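How Do You Teach a Robot to Grab Things?

Have you ever tried to pick up a grape with a pair of kitchen tongs? Squeeze too softly and it rolls away. Squeeze too hard and, splat, you've got grape juice on your sleeve! Robots have exactly the same trouble, and the kids in the Hartley Robot Club spend every Wednesday after school trying to fix it.

The club meets at the Andthorpe library, upstairs past the big atlases. It started with 9 members and now has 41, so there are two sessions, and everybody gets a turn with the gear. The person in charge is Trevor Parsons, who used to repair tractors and can fix nearly anything with a screwdriver and a cup of tea beside him.

What is a gripper?

A gripper is a robot's hand. Some have soft, bendy fingers, a bit like a squid. Some use suction, like the cup on the end of a toilet plunger (a much cleaner one!). The kind the club likes best has two fingers that close toward each other, like a crab's claw. Two fingers doesn't sound like many when you have five on each hand, but try it yourself. Using only your thumb and pointer finger, you can pick up a pencil, turn a page, pull up a zip and eat a biscuit. You can get through most of your breakfast that way.

Learning by copying

Now for the really clever bit. You could write out every single movement for a robot, one line at a time: move left, move down, close fingers, stop. People do that, and it works well in a factory where every part arrives in the same spot. But what if somebody bumps the table? The robot closes its fingers on thin air!

So there is another way. A person holds a gripper in their own hand and does the job with it, while a small camera on the gripper records everything. Then they do it again. And again! The computer looks at all those recordings and starts to work out what the movements have in common. It's a lot like how you learned to tie your shoelaces. Somebody showed you, you had a go, it came undone, and they showed you again.

For the club's sock-sorting project, which they named Jumetti after a very grumpy puppet, the members made 286 recordings. When Trevor went through them, 91 had to be thrown out. In some the sock was dropped. In others a hand had covered the lens, and in one you can see nothing but Trevor's jumper.

Seeing like a gripper
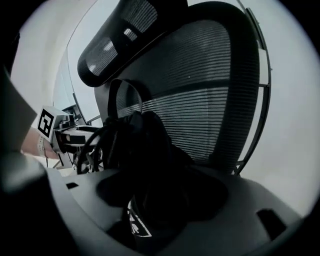 A gripper camera sees the world very differently from you. Its lens is usually extra wide, so it can fit in a lot at once, but the picture goes round at the sides and dark in the corners, as if you were peeking through the peephole in a front door. Things tip over, too. Look how the black mesh office chair leans to the right! Your brain is brilliant at sorting this out and says "chair" straight away. A computer has to learn it. The white cube on the left is worth a look as well, with its black-and-white square pattern. Patterns like that are called markers, and they're made to be easy for a computer to spot. Once it finds the marker, it can work out where the marker is and which way it's turned.

Try it at home: Tongs Challenge

You'll need kitchen tongs, a bowl, and a pile of small things such as socks, blocks, cotton balls and a spoon.

Put the pile on one side and the bowl on the other. Move everything into the bowl using only the tongs. Easy? Now shut one eye. It gets much harder to tell how far away things are, doesn't it? Now ask a friend to be the robot. You have to show them how to do the job without saying a word, and they have to copy you exactly, mistakes and all.

In February the club is taking Jumetti to the Drendville Schools Robot Day, where teams get three tries at sorting a mixed basket. Their best practice run so far left only one sock behind. It was a stripy one, and it was stuck to the side of the basket.

Words to know

Gripper: the part of a robot that holds things.
Lens: the curved piece at the front of a camera that light goes through.
Marker: a pattern that helps a computer work out where something is.

Related

Why Do Robots Have Trouble With Stairs?
Make a Cardboard Hand That Moves
What's Inside a Motor?
Five Animals That Inspired Machines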